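Gripper current limits, stale targets and a pot lid

The arm stalled again on Tuesday, in the same place and with the same fault code, and this time I had logging turned on. The short version is that the overcurrent fault was real, the cause I had been assuming was wrong, and the correct fix is in software. The long version follows, mostly so that I can find it later.

The task is lid removal. The arm approaches from above, closes two fingers on the knob, lifts straight up, moves sideways and sets the lid down. We run it as part of a longer kitchen sequence that Aitana Bravo put together under the project name Godard. The wrist camera supplies the knob position, a planner called Ulum turns that into a path, and a low-level controller on the arm follows the path and handles force limits.

The fault was overcurrent on joint 4 during the final descent. Before Tuesday it had happened often enough to be annoying and too rarely to be caught. When it trips, the controller cuts drive power and the brakes engage. That is the intended behavior. The problem is what the arm is doing when the brakes come on. If a finger is pressing down on a lid at that moment, it goes on pressing until a person releases the brakes by hand, and a pot under a steady off-center load can tip.

My first theory was mechanical. Joint 4 had been serviced in April, and I suspected the harmonic drive had been put back with too much preload. I ran the joint alone through its full range at three speeds and recorded motor current. The traces were flat and matched the ones taken before the service. I then spent most of an afternoon on the cable harness, which was also fine.

My second theory was payload. The gripper's mass is a parameter in the controller, and if it is wrong the gravity compensation is wrong too, and the joint works harder than the model expects. The value was off by a small amount. I corrected it and the fault came back on the next run.

The log gave the answer. Each knob position from the camera carries a timestamp from the vision computer. The planner compares it with its own clock and rejects anything older than a set age. The two clocks had drifted apart, with the vision computer running ahead, so old positions looked newer than they were and passed the check. During the descent the gripper covers more and more of the view. At some point the detector loses the knob and stops publishing. The planner should notice and hold. What it did was keep using the last position it had, which had been computed while the wrist was still moving and was off to one side.

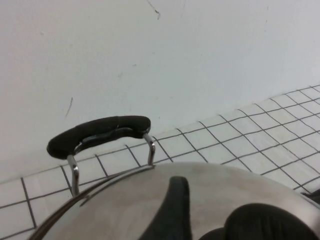
"Stale target" was Iestyn Cadwaladr's phrase for it when I sent him the log, and he asked why a force limit hadn't caught the contact long before the current limit did. Fair question. He added that on his setup the contact threshold is active for the whole descent and he would not run without it.

Ours was supposed to be. The contact threshold is set per motion segment, and the final descent is split into two segments so that the speed can change partway down. The threshold had been attached to the second one only. With a bad target, the finger reached the lid while the controller was still in the first segment, where the only protection left was the overcurrent trip. That trip exists to protect the motor. It reacts late and at a much higher load than anything you would choose for touching cookware.

So there were two faults in series, a clock problem and a missing threshold, and either one alone would have been harmless.

Changes made so far:

The vision computer and the planner now sync to the same time source, and the planner refuses to start if the offset is over 6 milliseconds.

The age check no longer depends on comparing two clocks. The planner also counts its own cycles since the last message arrived, and holds position after 3 without one.

The contact threshold applies to every segment below the approach height. I removed the per-segment option from the task file so that it can't be left out again.

On contact outside the expected window, the arm now retracts straight up by a short distance before stopping. Hema Iyer reviewed this one and objected to the first version, which retracted along the tool axis. With the wrist tilted, that drags the finger sideways. She was right, and it now retracts along the vertical in the base coordinates.

I have replayed 2,000 recorded descents through the new planner with the camera stream cut at random points. It held position in every one of them. A replay says nothing about contact forces, so the next step is slow runs on the arm with the stream cut on purpose and someone at the stop button.

Still open: the detector reports full confidence right up to the cycle where it loses the knob. I would like it to degrade earlier as the view gets covered. Birger Løken has a branch that does something like this, and I'll try it once the slow runs are finished.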